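# Bed-Making and Room Reset in Shared Student Housing

Wanpen Sriwong and Bogdan Wilczyńska
Residential Services Program, Tamerham College
March 7, 2023

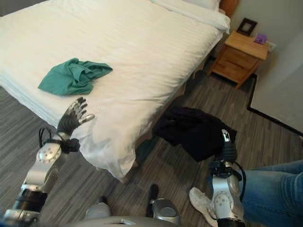 The project began with a complaint from the housekeeping staff at Ghaffari House, where our program holds its practical classes. Students on placement were finishing rooms at very different speeds, and the beds did not look alike from one room to the next. Our supervisor asked us to write a single procedure for the sleeping area and to test it with first-year students before the spring placements.

## 1. Scope

The procedure covers the bed, the nightstand and the floor beside them. Bathrooms and closets are handled under a separate checklist and were left out. We worked only with beds dressed in a plain white bedspread, a folded roll of bedding at the head, and standard pillows. Colored throws and loose cloths were treated as separate items, to be picked up and folded before any work on the bedspread began.

## 2. Earlier practice

Until December, students followed a one-page sheet supplied by Jenorden, the linen contractor. The sheet explained how to fold and store linen but said little about the order of work on the bed itself. Several students told us that they straightened the bedspread first and then had to do it again after moving the pillows. Others left the corners at the foot until last and found that one side hung lower than the other.

## 3. Procedure

1. Remove anything lying on the bed. Fold cloths in half and then in half again, and set them on the chair.
2. Lift the pillows and the bedding roll clear of the mattress.
3. Stand at the foot and pull the bedspread toward you until both corners hang evenly. The points should clear the floor.
4. Walk to each long side and smooth from the center outward. Creases tend to collect along the mattress edge, and a flat palm clears them better than a tug.
5. Return the roll to the head of the bed and square its ends with the sides of the mattress.
6. Replace the pillows against the headboard.
7. Dust the nightstand. Personal items such as picture frames are lifted, dusted under and put back in the same place. Drawers are not opened.
8. Check the floor under the bed and under the nightstand.

Woven stripes, where the bedspread has them, are a useful guide in step 3 – they should run parallel to the sides of the mattress.

## 4. Trial

The trial was held in 2 sessions, and 64 beds were made in all. Each student worked alone with a printed copy of the procedure. We noted where students stopped to reread a step and which parts of the bed they went back to correct.

Step 5 caused the most trouble. A roll that is slightly too long droops over one side, and students were unsure whether to refold it or push it across. We now recommend refolding. Step 7 also raised questions, mainly from students who wished to arrange a resident's belongings more neatly. The rule stays as written.

## 5. Costs

The Zunent Fund awarded the project $2,000, which paid for printing, laminated cards and replacement bedspreads. Any unspent balance will be returned at the end of the term.

## 6. Recommendations

We recommend that the procedure replace the Jenorden sheet for room work, and that the sheet be kept in the linen store for folding and storage only. A laminated card should be placed on every housekeeping cart. The wording of step 5 should be reviewed after the spring placements, when supervisors have returned their comments.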